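From: Renato Ignacio
To: Grirbridge Home and Table list
Date: April 2021
Subject: Re: Marble-pattern folding tables - keep, cover or paint?

Hello all,

Sorry, I've been meaning to answer this since the messages started piling up, and then I had a whole shelf to sort and it went clean out of my head. I'll go through the questions now.
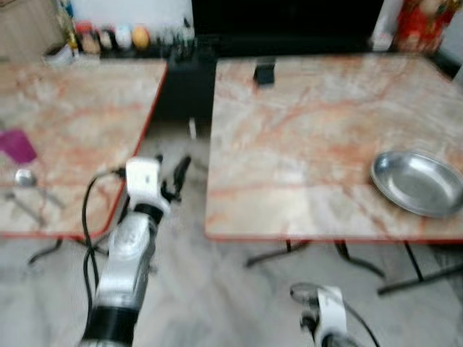
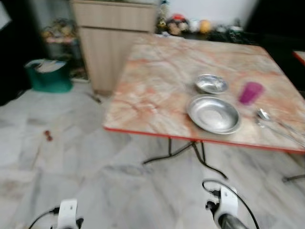
On Tue-ish last month the question was put like this (I've trimmed it a bit, the original went on to curtains):

> We've been given a pair of folding tables by my husband's aunt. They're the
> shiny orange and cream marble-pattern ones with the red edging. They fold
> up beautifully but oh my goodness the colour! Our kitchen is all grey and
> I was thinking of either painting the tops or buying that stick-on vinyl.
> Has anybody done this? Also, do you use them together as one big table or
> keep them apart? When we push ours together there's a lip where they meet
> and the plates rock on it. And where on earth do you keep all the steel
> plates and bowls, ours live in a heap in the sink cupboard and the noise
> in the morning is dreadful.

Right then. Paint first. Please don't! I tried it on an old one years ago (not one of these, a plain brown thing from my first flat) and it looked lovely for 16 days. Then somebody put a hot pan down and the paint came up with it, like the skin on custard. I used the proper primer and everything, I sanded it until my arm ached, and it still lifted. The shiny top is shiny for a good reason, you can wipe turmeric off it if you're quick. Mine has had a great deal of turmeric on it over the years and you'd hardly know.

The vinyl is a better idea but you have to be very patient with the corners. My cousin did hers with a roll from Nestura and it's still on, though the bubbles have never gone completely and she's a much tidier person than me. If you do go that way, stop the vinyl just short of the coloured edging, don't try to fold it over the side. It catches on your sleeve and starts to peel. Or just get a cloth! A nice big plain one, grey if you like grey, and take it off when the children are eating.

I'll own up that I've grown fond of the orange. It's cheerful, and the steel looks rather smart on it. Grey plates on a grey table in a grey kitchen would get me down by teatime.

As for together or apart, I've gone back and forth on this. We had them pushed tight for ages and had exactly your trouble with the lip. One top always sits a hair higher than the other, I think it's the legs rather than the tops, they settle differently every time you open them. Folded felt under the feet of the low one helps until it slips out. These days I leave a bit of a gap and treat them as two tables, one for the food and one for eating at, and nobody's dal has gone sideways in months. You do lose a spoon down the gap now and then. I can live with that.

If you've got the floor measurements to play with, leave enough room to walk round the far side. I measured ours at 82 cm from the table to the cabinet, and that's just about enough for a grown-up carrying a dish, provided nobody is standing there chatting. Which somebody always is.

Now the steel, my favourite subject (stop reading here if you've heard me on it before). The heap in the cupboard is what makes the noise. Stand the plates up on edge in a rack, any old rack, mine is a Soriano letter rack meant for an office desk, and it holds 12 of the rimmed ones with a tea towel folded underneath. The bowls go inside each other next to it, big ones at the bottom. Spoons in a jar, bowls upwards, so that you can see which are the eating ones and which are the serving ones without rummaging. Plastic cups I keep somewhere else altogether because they jam inside each other and then you're stood there at breakfast twisting away at them.

Drying properly before you put them away makes a big difference too, otherwise you get those cloudy spots. A drop of vinegar on the cloth sorts those out. I did once buy the Wonus steel polish everybody was raving about and couldn't see that it did more than the vinegar, but perhaps I was doing it wrong.

One last thing about folding them up. Wipe the hinges and the leg joints as well as the tops! Crumbs get in and then the legs stick, and you'll find yourself kicking the thing in front of visitors. A tiny bit of candle wax rubbed on the joint is what I use, oil drips on the floor.

I've still got the end of a roll of felt if the original poster would like it, it's only going to sit in the drawer. Send me a note off list and I'll put it in the post. And did anyone ever answer the bit about the curtains? I want to know about the lining.

All the best,
Renato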